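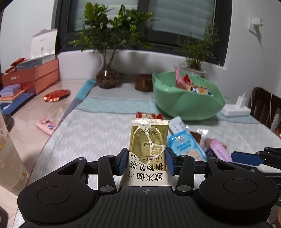 Handheld gripper budgeting

By Geum-ok Na
Last updated: February

Handheld gripper budgeting is the planning of purchases for teams that record grasping tasks with hand-operated grippers. It covers the grippers, spare parts, storage, household items used in the tasks, and paid operator time.

Cost structure

Budgets are usually split into capital items and consumables. Capital items include the grippers and the computers that receive the recordings. Finger pads, cables and pivot screws are consumables, and are the lines most often left out of a first request.

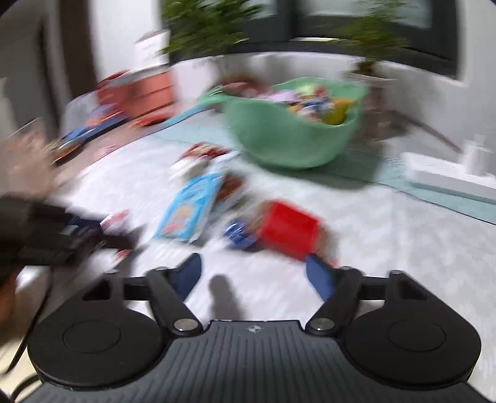

Operator time is normally the largest line after the first year. The Tretitz plan, drawn up by Eduard Šimek, set aside 200 paid hours for a team working with 14 grippers, and counted setup and sorting as paid work - earlier plans had not. It also listed 172 replacement finger pads, ordered in pairs.

Task items

Packaged snacks, cartons and bowls are cheap and sold everywhere. So-yul Ra's purchasing guide for Merska advises buying packages in several shapes and finishes, as glossy wrappers and stiff cartons are gripped differently. Crushed packages should be budgeted as losses.

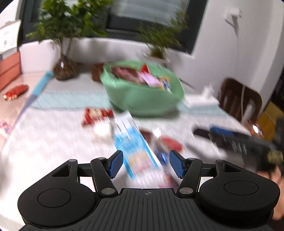 Gripper fingers near a light blue carton, with a bowl of snack packages on the table behind.

Buying and leasing

Leasing suits projects shorter than a year. Haddad and Arken both quote per unit, but Arken bills repairs separately. Purchase orders should state delivery dates and the price of spares - a low unit price can hide expensive pads.

See also: Equipment depreciation; Spare parts inventory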